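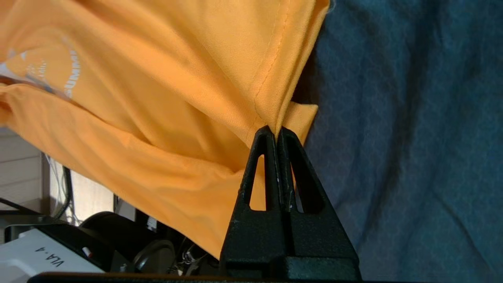

Orange fabric with a white print: laundry that wants folding.

Home | Reviews | Kitchen | Laundry | Garage | About

Review: Kerekes Fold-Away Drying Rack

Print this page | E-mail this review

I have owned four drying racks in my adult life and have been bitten by three of them. The Kerekes has so far only pinched me, once, in May, and I was showing off at the time.

It's a floor rack with two wings and 18 rails, and it claims to stand up to 40 pounds of wet washing. I took that as a dare. Two loads of towels, a bath mat and every pair of jeans in the house went on at once. The legs bowed out a little, like a man lifting a couch, and held. The old Pastari went down under a single bedspread at two in the morning and took a lamp with it, so I call this progress.

Setup takes a minute once you've learned the trick. The instructions don't include the trick. They include a drawing of a smiling person standing next to a finished rack, plus the part number, 2928, printed three times in case you want to order another before you've opened the first. The trick is to pull both wings up before you spread the legs. Do it the other way and the whole thing folds itself into a sort of tennis racket.

The rails are far enough apart that a shirt dries without touching its neighbor. They're coated in something white and slightly rubbery, and T-shirts come off without a crease across the belly, which my Umport used to put in so firmly that people asked if I'd been mailed somewhere. Socks are less happy. They slide toward the middle in the night and have to be separated in the morning.

There are wheels on one end only. You tip it and push, like a wheelbarrow, and this works fine on tile. On carpet it goes where it likes.

Folded, it's as thin as the box promised - I checked, being that sort of person - and it fits behind the bathroom door. The latch that keeps it shut is the weak point. It's a small plastic hook, and it already looks tired. I've backed it up with a rubber band.

The Akside costs less and has a nicer latch, but the rails are too close together for anything thicker than a pillowcase. If you only wash pillowcases, buy that one.

Four stars. I took one off for the hook and gave half of it back for the towels, then found the site doesn't do halves.

Related reviews
- Akside Slim Rack: fine for pillowcases
- Three laundry baskets with handles that stay on
- Umport Steam Iron, second look
- Clothespins: we bought 400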